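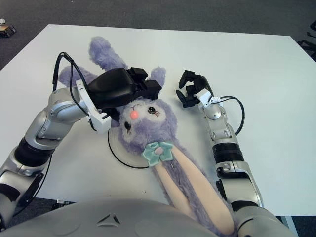
4. Grooming and finishing the Clustton bunny

Support > Soft toys > Clustton bunny > Care guide > Section 4

Work on a flat, clean table with the bunny on its back, face up and legs straight.

4.1 Check the bow. The mint-green bow should sit level at the neck with its small pink centre facing forward. If it has slipped, turn it by the knot. Do not pull on the loops.

4.2 Lay both ears flat, away from the face. Brush the lavender fur from the base of each ear to the tip with the Erlow soft brush. Use short strokes and hold the ear at its base with your free hand.

4.3 Brush the arms, then the fur along the edges of the legs. Leave the peach-coloured parts alone and wipe them with a barely damp cloth.

4.4 Wipe the face with a dry cloth. Work outwards from the nose and go round the eyes, not over them.

CAUTION: Do not use a hairdryer or iron on the face. Heat can dull the eyes and mark the stitching of the mouth.

NOTE: If the fur is still matted after 5 minutes of brushing, go back to Section 3 and repeat the surface wash. Allow 8 hours for drying before you brush again.

4.5 Shake the bunny gently and pick off any loose fibres. Replacement bows are listed in Section 6 under part 575.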